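Subject: Re: [stakum-users] Gripper drifts after a few hours, what do you check first?

Same trouble on our cell last month, so I'll just tell you what I did. View from the wrist at the start of a check, fingers open, orange and blue cubes on the table:
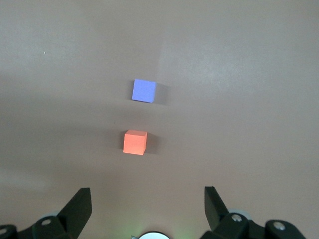
What you wrote:

> We're running the Stakum stacking routine on a small two-finger
> gripper. It's fine in the morning, then by mid-afternoon it closes
> a bit to one side and nudges the block. I've redone the camera
> calibration twice and it comes right back. Is it the camera or the
> fingers? Where would you start?

Fingers! I'd leave the camera alone for now. I lost most of a week recalibrating ours and the whole time it was the screws at the finger links. They back out a hair with all the opening and closing, you can't see it by eye, and then one side has more play than the other.

So first, power the gripper down and wiggle each finger by hand. If one clicks and the other doesn't, you've got your answer. Take the screws out one at a time, clean off whatever is on the threads, put on a tiny dab of the low-strength thread locker (we use the Gratier stuff, any of them will do) and snug them up. Don't crank on them, I stripped one that way and had to wait on Sivard for a new link. Then let it sit overnight before you run anything.

After that I do 60 open-close cycles with nothing in the fingers, re-zero, and only then try a cube. If it still pushes to one side, okay, now go bother the camera.

Ours gets the wiggle test every 300 picks and fresh thread locker every 3000. The counter says 664 since the last round and it's closing nice and square (knock on wood).

Oh, and which controller are you on? The older Rangel one forgets its zero if you cut power before the fingers are all the way open. That one drove me nuts in July.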